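4.2 The bed as a holding surface

In most of the homes we visited, clean clothing did not go straight from the drying rack to the closet. It stopped on the bed first. Residents of the Norero blocks called this "parking" the laundry, and we keep their word here. Of the 496 households in the Wumbridge survey, 54 said they had no other flat surface large enough to sort clothes on. Many more had a table or a couch and used the bed anyway.

The interviews point to two reasons. The first is height. A mattress with a thick cover sits close to the hand of a person standing beside it, and folding there takes less bending than folding on a couch. The second is that the bed has to be cleared before anyone can sleep in it. Several residents said they relied on this. One told us that a chair could hold the same sweaters for a month, but the bed gave her until the evening.

Parked clothing was seldom spread evenly. Dark items tended to end up together – often toward one end of the bed – while single tops were left apart, opened out or bunched. Figure 6 shows a bedroom from the Hivano sample, with a quilted cover under the clothing.
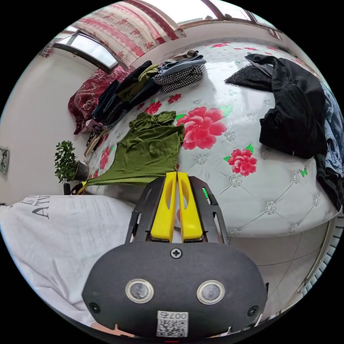
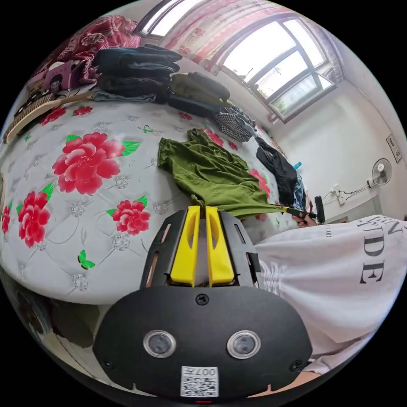 Figure 6. Bed with a quilted, peony-print cover and dark clothing on it, two views.

The cover itself matters more than we expected. Quilted and tufted covers were usually kept on the bed during sorting, and residents described them as a clean layer between the laundry and the sheets. Where the cover had raised stitching or small ornaments, some residents shook it out or smoothed it by hand before they began. Printed covers had another effect, noted first by Sawsan Darwish in her field notes: small items such as socks were easier to miss on a busy floral pattern than on a plain one. We did not test this, and it deserves a separate study.

Our coding scheme follows Cheng in treating a heap as one unit, whatever number of garments it contains. A garment lying apart from the heap was coded as a separate unit, even when its sleeve or hem touched the pile. Across all visits this gave 2492 units, and the heaps were coded again by a second reader. Disagreements mostly concerned pieces draped over the top of a heap – these were finally counted as part of it.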